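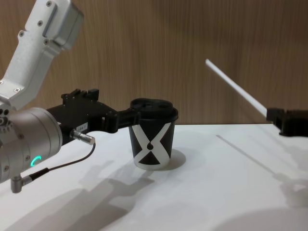 Chapter 4
Queues, Waiting, and the Counter

What you need before starting: averages, rates (chapter 2), the bit on bottlenecks from chapter 3. If you skipped chapter 3, go back, at least the first half.

4.1 Why waiting gets its own chapter

Most people think a line forms when there are too many customers. Partly right. A line also forms when there are plenty of servers on paper and the customers just don't show up evenly. A coffee counter that can handle 20 orders in a quarter of an hour, and gets 15, should be fine. Go stand in it at 8:10 in the morning. Six people ahead of you. Come back at 8:25, and the person at the register is wiping down the milk fridge.

Same counter, same staff, same average. So the average is hiding something, and this chapter is about what it's hiding.

The main case is the Pirkeo counter in Jarkcombe, a small place by the bus station. Stanisława Sowa ran it for most of the period covered here and kept paper tallies, on the back of delivery slips mostly. We have her tallies for one November. Not perfect. Two mornings are missing and one slip has a phone number written across the totals. Good enough to learn from, and a lot closer to real data than the clean tables you got in chapter 2.

Over that month the counter served 1450 customers during the morning period. Of those, 361 gave up some part of the order while waiting (dropped the pastry, switched to plain drip, that kind of thing). Another 283 are marked "long", meaning Sowa thought they had waited too long. Her judgment, no stopwatch. Keep that in mind, we come back to it in 4.5.

4.2 Words we will use

Arrival. One customer joining the line. A group of four who order together is one arrival. A group of four who order seperately is four.

Arrival rate. How many arrivals in a set stretch of time. Always say which stretch. "Twelve" means nothing, "twelve per quarter hour" does.

Service time. From the start of the order to the cup being handed over. Does not include standing in line. Students mix this up every year.

Waiting time. From joining the line to starting the order. Does not include service time. See above.

Time in system. The two added together. This is what the customer feels and complains about.

Utilization. The share of the time the server is busy. We write it as a fraction, so 0.75, or a percent. Either is OK as long as you stick with one.

Balking. Seeing the line and walking away. Hard to count, the people who balk never make it onto a slip.

Reneging. Joining, waiting, then leaving. Easier to count but only if somebody is watching.

4.3 The trouble with a busy server

Take one server and a steady service time of one minute. Customers arrive exactly one minute apart. Utilization is 1, the line is zero, everyone is happy. Now let one customer come thirty seconds early and the next come thirty seconds late. The early one waits half a minute. Start times don't move, so the late one... work it out on paper before reading on.

Did you draw it? The server sits idle for thirty seconds, and those thirty seconds are gone. You can't store idle time and spend it later. Everyone after that is now late by half a minute, if they keep coming one minute apart on the original schedule. Nothing ever gives that half minute back, there's no slack in a system that is busy all the time.

Run utilization down to 0.8 and the same upset is cleared quickly, a few customers later. At 0.95 it hangs around for a long time, and the next upset probably lands on top of it. So the wait does not grow in a straight line as the server gets busier. It creeps, then it climbs, then it goes nearly straight up. Figure 4.2 later on has the curve. Learn the shape, the formula can wait until 4.6.

Haris Swati, who taught the first version of this course, used to have the class act it out with chairs and a kitchen timer. Still the best way if you have the room. Instructions in the back of the book, activity C.

4.4 What Pirkeo tried

Three changes, one after the other, all in the same month. That makes them hard to pull apart — more on this in the exercises.

First, a second person at the register from opening. Expensive. The line got shorter but the cups piled up waiting for the machine. The bottleneck had moved, exactly as in chapter 3.

Second, a split between drip and everything else. Drip customers have short, steady service times. The rest are all over the place. Bo-ram Ra, who worked the machine, was in favor from the start. Regular customers weren't, they had to learn which side to stand on, and some picked wrong and had to start over.

Third, a single line feeding both servers. Looks longer. Moves faster, and nobody gets stuck behind the one huge office order. Gemma Tapley at the Surdu bakery in Grallthorpe had been doing this for years and was suprised anyone did it differently.

Before you read 4.5, write down which of the three you would keep if you could only keep one, and what number from the slips would change your mind. Keep the note. You'll need it for the end of chapter project.

4.5 Measuring a wait

Back to the "long" marks. Jörg Hamann went over the slips with Sowa afterward and asked what long meant. Her answer changed with the time of day. Before eight, anything past a couple of minutes. Later on, she let it slide more, people weren't rushing for a bus.

That is a fair way to run a counter and an awkward way to collect data. The mark measures two things at once, the wait and the patience of the person waiting. To compare mornings we need them apart. Start with the time stamps, where there are any, and work outward from those.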